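Documentation > Cellules > Purkow > pince-poignet

# Cellule Purkow : réglage et entretien de la pince

Bon, je mets enfin au propre ce que je griffonnais dans le cahier de Posdale. Le fichier accompagne les 291 essais du jeu « agrumes » et il sert surtout à remettre la cellule dans le même état quand on a tout démonté (ça arrive plus souvent qu'on ne voudrait !). Pour le format des fichiers, voyez plutôt le README à la racine.

## Mise en place

On commence toujours par la planche, ensuite le plateau blanc derrière, l'assiette à droite dessus, et les fruits en dernier. Je descends le bras en vitesse 10 et je m'arrête devant la rondelle d'orange, doigts presque joints. De là on voit tout de suite si le poignet a tourné.
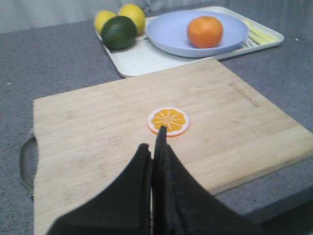 Position de départ, la rondelle juste devant le doigt droit.

Si vous devez tout recaler, gardez l'ordre : d'abord le zéro du poignet, puis l'ouverture, puis la force. J'ai essayé l'inverse en mars, j'y ai laissé une matinée entière et Cirilo Manríquez a fini par tout reprendre derrière moi. La force de serrage reste à 70 dans le fichier de config, pour la rondelle comme pour l'orange entière.

## Doigts et jeu mécanique
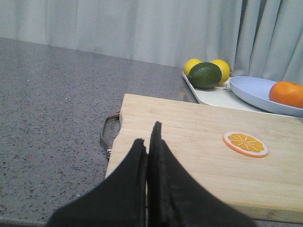
Le jeu entre les doigts, c'est mon dada. Il se rattrape avec les deux vis de la bride, un huitième de tour à la fois, et on refait le zéro après chaque retouche, même minuscule. Pour juger, je me sers du bois clair de la planche comme fond : entre les doigts presque fermés il ne doit rester qu'un mince filet de bois. S'il s'élargit d'un côté, un doigt est de travers et il faut desserrer, pas forcer.

Les garnitures viennent de chez Ibarra. On les change tous les 1 000 cycles, sans attendre qu'elles glissent, et toujours par paire (j'en ai mélangé une vieille et une neuve, le décalage se voyait dans toutes les courbes).

## Contrôles avant une série

1. Passer un chiffon sec sur les doigts. Pas d'alcool, ça durcit les garnitures.
2. Ouvrir et fermer dix fois à vide, en écoutant. Un claquement = bride desserrée.
3. Amener le doigt contre le bord droit de l'assiette, tout doucement, et noter la valeur de contact dans `contact.csv`.
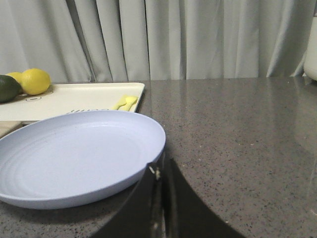 4. Remonter, refaire le zéro, relancer `verif_pince`. Si la valeur de contact a bougé depuis la dernière série, on reprend au réglage du jeu.

## Ce qui reste à faire

Le câble du poignet frotte encore un peu quand le bras part loin à droite. J'ai demandé une gaine plus souple à Vorkorham, elle doit arriver en juin. D'ici là, évitez les grandes rotations et regardez l'état du câble le soir avant de couper le courant.

Dernière mise à jour : mai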